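Waste Sorting in Shared Student Housing: A Study of Habits, Signs and Bin Placement at Lolomach Hall

Student Project Report
Department of Environmental Studies

Abstract

This report presents the results of a one-semester project on household waste in Lolomach Hall, a student residence first opened in 1934. The project examined how residents separate recyclable material from general trash, where mistakes occur, and whether simple changes to signs and bin placement affect those mistakes. Work was carried out on 2 floors of the building over a period of 3 months. Information was collected through interviews with 20 residents, through regular inspection of the kitchen bins, and through a review of the written rules given to residents when they move in. The findings suggest that most sorting errors involve a small group of items and that residents respond better to signs placed at eye level than to printed guides.

1. Introduction

Waste disposal in student housing presents problems that differ from those of a family home. Residents come from many towns and countries, each with its own rules on what may be recycled. They share kitchens with people they may not know well, and they usually remain in the building for a single academic year. Habits formed in one place are carried into another where they may no longer apply.

The university provides every kitchen with separate containers for paper, for glass and metal, and for general trash. Bedrooms are furnished with a small wastebasket only. Collection from the kitchens is the duty of the building services office, while residents are expected to empty their own bedroom wastebaskets into the correct kitchen containers.

The purpose of this project was to answer the following questions. Which items are most often placed in the wrong container? What reasons do residents give for these errors? Do changes in the location and wording of signs lead to better sorting?

2. Background

Lolomach Hall was built before recycling was a concern in building design. The original plans, which are kept in the university library, show a single trash room in the basement and a chute on each landing. The chutes were closed many years ago for reasons of fire safety, and the openings have been plastered over. The kitchens were added during a later renovation, and their layout leaves little floor space for more than one large container. As a result, the recycling containers in several kitchens stand in the hallway outside the door.

A neighboring residence, Magagula House, is of more recent construction and has a built-in cabinet for sorted waste in each kitchen. It was not part of the present study, but it was visited once in order to compare the two arrangements. The cabinet at Magagula House places all containers side by side, under one counter, with the openings at the same height.

3. Method

3.1 Study area

The second and third floors were chosen because their kitchens are similar in size and serve a similar number of bedrooms. The second floor kept its existing signs for the whole period. On the third floor, new signs were introduced at the start of the second month, and the recycling containers were moved from the hallway to the wall beside the sink.

3.2 Inspection of bins

Kitchen containers were inspected in the early evening, before the main meal, on days agreed upon with the building services office. Gloves were worn at all times. Items in the wrong container were recorded by type and were then moved to the correct one. The contents of bedroom wastebaskets were not inspected, out of respect for the privacy of residents.

3.3 Interviews

Interviews were held in the common room and followed a fixed list of questions. Residents were asked how they dealt with waste in their bedrooms, how often they carried it to the kitchen, and which items they found difficult to classify. They were also asked whether they lined their wastebaskets and, if so, with what kind of bag.
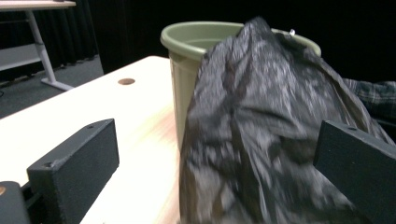
The question on liners was included at the suggestion of the building services office, which had noted that recyclable material often arrives in the kitchens already tied inside a closed bag. Paper or bottles in such a bag are treated as general trash, as staff are not permitted to open bags by hand. The answers to this question proved more useful than expected and are discussed in Section 4.3.

3.4 Signs

The new signs were prepared with the drawing program Fotance, to which all students have access through the university. Each sign carried a short heading and drawings of the items most often misplaced during the first month. No sign contained more than a few words. The existing signs, by comparison, consist of a full page of text in small type.

4. Results

4.1 Items most often misplaced

The same items appeared in the wrong container on both floors. Paper coffee cups were regularly found with paper, although their lining makes them unsuitable for local recycling. Pizza boxes stained with grease were placed in the same container. Glass jars were frequently found in general trash, often with food remaining inside.

4.2 Effect of signs and placement

On the second floor, no clear change was observed during the study. On the third floor, fewer jars were found in general trash after the recycling containers had been moved next to the sink. Residents explained that they were more willing to rinse a jar when the container was within reach. The number of misplaced coffee cups fell at first but rose again toward the end of the semester, when examinations began and more cups were brought into the building.

4.3 Bedroom waste

Most of the residents interviewed keep all bedroom waste in a single lined basket and throw the closed bag into general trash without sorting it. Several stated that they would separate paper if they had a second container in the bedroom. Others already did so by leaving paper in a stack on the desk or in a cardboard box under the bed. Residents who did not use a liner reported that they emptied their baskets more often and were more likely to sort the contents in the kitchen.

5. Discussion

The results indicate that distance matters as much as knowledge. Many residents were able to name the correct container during the interview but admitted that they did not always use it. Moving the containers cost nothing and required only the approval of the building services office.

The study has clear limits. The floors were not identical in their residents or their cooking habits, and the new signs and the new placement were introduced at the same time, so their effects cannot be separated. Residents also knew that the bins were being inspected, which may have influenced their behavior.

6. Recommendations

The recycling containers on the remaining floors should be moved into the kitchens wherever space allows. The written guide should be shortened, and the list of accepted items should be checked each year against the rules of the local collection service, Rallico. A small box for paper should be offered to residents who request one when they move in. A further study, in which signs and placement are tested on separate floors, could begin in September.

Appendix A: Interview Questions

How often do you empty the wastebasket in your bedroom?
Do you use a liner, and what kind?
Where do you put used paper?
Which items are you unsure about?
Have you read the waste guide provided at move-in?
What would make sorting easier for you?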